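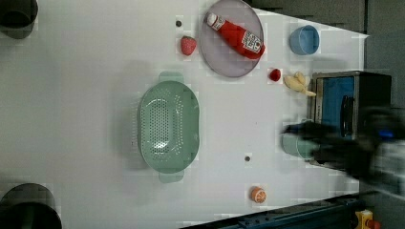

The Mitmont swap shelf moves to the Evora Street hall on Fri 17 June, and it will stay there through the end of summer. Doors open at 16:00. Bring clean kitchen items in working order, and please wash out anything that has held food. Small things go fastest, so plates, bottles and play food like the toy strawberry are all welcome, and we have bins for each. Knives and glass jars go to the desk by the side door.

Last season the shelf passed along 800 items. Most came from the Culeo apartments, where the laundry room has a drop box that is emptied on the first weekday of each month.
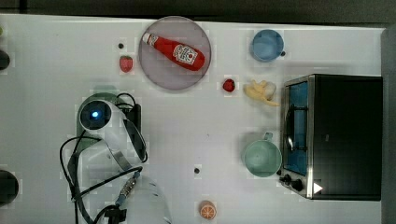

The drop box stays where it is for now. Large pieces will not fit in it and should come straight to the hall. We can take up to 40 pounds per household per visit. If you have more than that, leave a note at the Karimi hardware counter and a pickup will be set up. Parking is on the north side only while the curb is being repaired.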